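About us

Clomomitz helps small and mid-sized organisations plan, budget for and buy robotic equipment. Most of our clients run repair shops, refurbishing lines, test benches and teaching workshops. They usually come to us with a sum of money in mind and a date by which it has to be spent. We help them decide what to buy with it, and sometimes we advise them to wait.

We are based in Plosstead, in two units on the same yard. One is an office. The other is a workshop where we set up tasks on a bench before a client orders anything.

What we do

Our work falls into planning, trials and purchasing support. Clients can take one part without the others, though most start with planning.

A planning job begins with a visit. We look at the work as it is done now, ask the people doing it which steps take longest, and write down the parts, tools and surfaces involved. We then produce a budget covering the whole cell: arm, gripper, fixtures, table, guarding, cabling, computer, spares, installation and staff training. The arm is often the line that clients have already priced. Fixtures, cable management and training are the ones most often missing.

We set out running costs separately from the purchase price. These include service visits, replacement gripper fingers, software licences where they apply, and the hours somebody on the client's side will spend looking after the equipment. If a client has no such person, we say so in the report and put a figure against it.

Bench trials

A trial answers a narrow question about one task. Can the gripper hold this part without marking it? Does the fixture leave enough room to approach from the side? How much of the job should stay with a person? We agree the questions in writing first and price the trial as a fixed sum.

Computer refurbishing is a large share of our trial work. Cases vary between makers and between model years, cables get in the way, and the parts to be handled range from a hard drive to a single processor. A buyer who has only seen demonstrations with clean blocks on a clean table will tend to set the budget too low. We prefer to use the actual items, with their wiring in place.
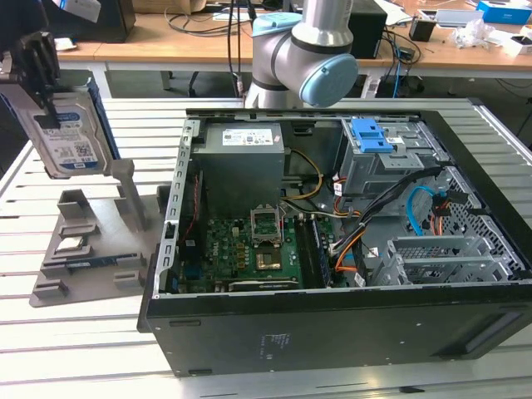
Bench work on a desktop computer: the gripper holding a 3.5-inch hard drive, with the parts fixture beside the open case.

Fixtures deserve more room in a budget than they usually get. A printed holder is cheap to make once, but it will probably be changed several times before the parts sit as they should. We allow for three rounds of changes in our standard estimate. Where a client has a printer of their own, we hand over the drawing files at the end of the trial and they can make further copies without coming back to us.

At the end of each trial the client receives a written report. It lists what was attempted, what was completed, where a person had to step in, and what we would change. We include the failed attempts. A report that recommends against buying costs the same as one that recommends going ahead.

Purchasing support

When a client is ready to buy, we draft the specification, collect quotations and lay them out in one table with the same headings, so that delivery, training and warranty can be compared line by line. We do not sell equipment and take no commission from suppliers. Our fee is agreed beforehand and does not change with the size of the order.

We can also help with phasing. Some organisations are better served by one cell in the first year and a second once the first is in regular use. Others have a grant that must be spent within a single financial year, and for them the order of purchases matters more than the spacing. We have worked with both, and will draw up a payment schedule to suit either.

For the costing itself we use Tindico, a planning workbook we wrote for our own jobs and now give to clients as part of the service. It has a sheet for each stage of the purchase and one for running costs. The current version was put in place on 4 July 2026. Clients who hold an earlier copy can ask for the new one at no charge.

Our background

The company grew out of the equipment office at Olaniyan, a training workshop where the founders spent several years buying machinery for teaching benches. They found that each purchase started from a blank page and that the same items were forgotten each time. The first version of the workbook was a list of those items, and it had 101 lines. It has since been trimmed and rearranged, but a good part of the original list is still in use.

We have now completed 108 planning jobs. Olaniyan is still a client, and we run a short budgeting course there each July for workshop managers. The course covers writing a specification, reading a quotation and planning for maintenance. No engineering background is needed.

Working with us

A first conversation is free and takes about two hours. It helps to have the following ready:

A short description of the task and who does it at present
Samples or photographs of the parts
Floor space and power available
The budget, if one has been set, and any date it must be spent by

We will tell you after that conversation whether we think a planning job is worth paying for. If it is, you will get a written quotation with the scope and the finish date.

Visits to the Plosstead workshop are by appointment. There is parking in the yard, and the workshop is on the ground floor with level access. Please use the contact form to arrange a time, and mention any parts you intend to bring with you.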